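Careers > Open Calls > Working Group Participants

Call for Participants: Review Group on Good Practice in Household Handling Recordings

The Bekard Institute invites applications to join a review group that will prepare the second edition of its practice rules for recording household tasks with hand-held grippers. The first edition was drawn up for workshop and bench settings. It gives little direction on work in private homes, where clothing and bedding are now among the most common items handled. The group will correct this.

Purpose of the group

Participants will review 1,162 recordings of clothing and bedding tasks made under the first edition. Of these, 894 have been checked once by a single reviewer. The group will check them again, settle disagreements in writing, and propose wording for the new rules. Padded and quilted garments will receive particular attention. The first edition treats all clothing as flat cloth, and reviewers have applied its terms "folded" and "gathered" to such garments in different ways.

Matters to be covered by the new rules include:

1. Consent of the household, given in writing before any recording begins, and the right to withdraw it later.

2. Personal belongings that are in view but have no part in the task.

3. Position of the gripper fingers at the start of a task. The draft text asks that the fingers be spread apart and that both pads be visible to the camera, as with the purple puffer jacket and floral quilt below.
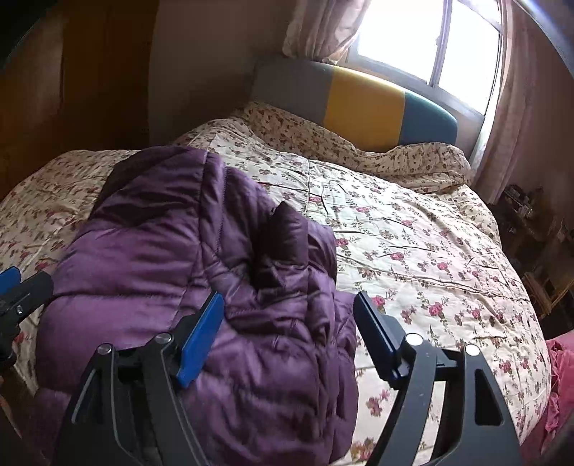
4. Lighting, including bright windows behind the work surface and when a curtain should be drawn.

5. Care of garments, with limits on pulling at seams, fasteners and filled sections.

6. Terms used to describe the state of a garment before and after handling.

Who may apply

The Institute seeks 15 participants. Applications are welcome from operators of hand-held grippers, robot safety staff, textile care workers, and persons with experience in privacy or consumer rights. No degree is required. Applicants must be able to read and comment on technical text in English. Employees of Kireck and Katayama may apply but must declare their employment and will not review recordings made by their own employer.

Terms of participation

The work will be done remotely, apart from one meeting in March at the Biltton office. Participants are expected to give 93 hours in total and will be paid a fixed fee in two parts. All recordings must be viewed on the Institute's own system. Copying or sharing them will end a participant's place in the group.

How to apply

Send a letter of no more than two pages stating relevant experience and any conflict of interest. Letters should be addressed to Hafiz Lubis, Review Group Secretary, at the Biltton office. Applicants will receive a written decision.

Related items

Practice Rules for Bench Recordings, First Edition
Household Consent Form and Notes for Operators
Open Position: Standards Editor, Biltton
Conflict of Interest Policy for Outside Reviewers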